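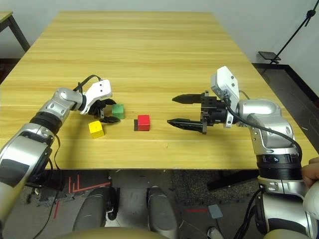 Figure 3. The two arms at the table with the yellow, green and red cubes. The left gripper is beside the green cube; the open fingers of the right gripper point toward the red one.

4.2 Putting the cell together in the workshop

We should say at the outset that very little of the Korness build was planned on paper. It grew over one long August in the shared workshop at Grismont, in the hours when the saws were quiet, and a good many of our choices were shaped by what could be carried up the stairs and what we could afford to get wrong. Readers who hope to repeat the work at home will, we trust, find this more of a comfort than a worry.

The cubes in Figure 3 are the task set we came to call the Bridier set. We had begun with kitchen objects, and grew quite fond of them, but with three plain cubes in three strong colors it was so much easier to tell a bad grasp from a bad guess about color that we never went back. The rule for a trial is simple: the cubes are set down anywhere both arms can reach, one color is called, and the nearer arm is asked to lift it and hold it clear of the table. Between trials we move the arms back by hand, which is slower than a scripted return but kinder to the joints – and, we found, a very good way of noticing a loose screw.

Cable routing took far more of our time than we would like to admit. In our first layout the cables were tied tightly along the arms, and each full turn of the wrist tugged at a connector until the signal dropped out. We now leave a generous loop at the wrist. It looks untidy, and visitors do remark on it, but over the last 293 trials we lost the signal only once.

Both arms are driven by the Hettiarachchi controller described in Section 3, with the gripper speed held well below its limit. Calibration is repeated at the start of every session and takes some 11 minutes, most of it spent waiting for the two arms to agree on where the table is. We had hoped to reach 1000 trials before writing this section. The workshop needed its floor back sooner than that, so the results in Section 5 rest on the smaller number, and we have tried to be modest in what we draw from them.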